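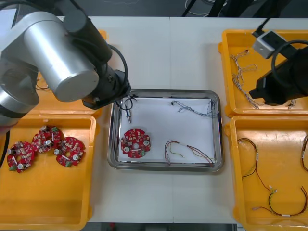

Sorting table at Plimbridge, yellow bins either side of the steel tray.

Quick writeup before I forget it all. Open day at the Hetico repair and salvage shop, Plimbridge, doors at 2. Got there late, parking was terrible, ended up behind the Lytvynenko bakery and walked.

Started with the parts room, my favourite bit by far. White table, steel tray in the middle with paper down, four yellow bins, two each side. Round red circuit boards in one of them - three, nice colour, would happily have taken one home. Black wire with a connector on it sitting in the tray. I do like a good bin system. Have been meaning to sort my own shed that way since January.

Oleksandra Ivanyshyn did our tour, group of 14, a bit of a squeeze in the corridor. She said they logged 1,918 returned units last year and 465 of those were stripped for parts. Wires get kept if the connector's good. Boards get a visual check first, then go to the Skeltow site for testing. Asked what happens to the dead ones, missed most of teh answer, someone's kid was yelling.

Then the stores. Shelves, labels, more shelves. Fine. Skipped the talk, room was full and no air con.

Tea was free, slices were not. Lemon one okay, bit dry.

Would go again, mostly for the parts room. Wear closed shoes, they do check at the door and a couple of people got sent back to there cars.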